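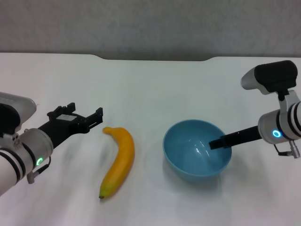

The spare room gets a new life

I've been promising you all an update on the spare room, and July turned out to be the month I finally ran out of excuses. If you're new to this newsletter, the short version is that I bought a drafty little house in Robles, filled one room with boxes, and shut the door on it for far too long.

So I opened the door! I had 20 boxes in there, mostly books and old magazines, plus a sewing machine I'd forgotten I owned. The books went to the swap shop in Bradis, where they pay you in store credit (dangerous, I came home with a cookbook and two mysteries). The magazines I kept. Don't write in, I know.

Then came the big question, which was color. I wanted yellow. I have wanted a yellow room since I was nine years old and my best friend had one. But I put a sample on the wall and by seven in the evening it looked like mustard on a paper plate, and I had to go sit in the kitchen for a while. The room faces north and gets that cool, flat light all day, and yellow just didn't want to live in there. I went with gray in the end, and I'm so happy I did. With a lamp on it's cozy, and in the morning it's quiet and soft and I want to drink my coffee in there.

I set myself a limit of 500 dollars for the whole room and came in at almost 140 under. Most of the savings came from doing the painting myself, and from a long wool rug I found at the Tusik flea market, rolled up behind a rack of coats. It smelled like a barn for the first week – baking soda, a stiff brush, and an afternoon on the porch rail took care of that. 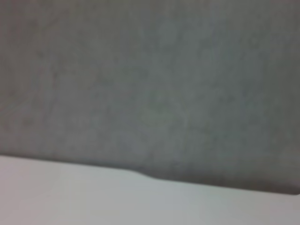
What's next

Curtains! I'm torn between plain linen and something with a bit of a stripe, and I've had three fabric swatches pinned to my bulletin board for so long that they've started to curl. A reader told me the Usetach outlet sells ends of rolls at the back of the store, so I'm heading there before the next issue goes out.

After that it's the hallway floor, and I'm a little scared of it. The one quote I got was 2,000 dollars, so I may be learning to sand. If you've rented a floor sander and lived to tell the tale, hit reply and tell me everything, especially how you dealt with the dust.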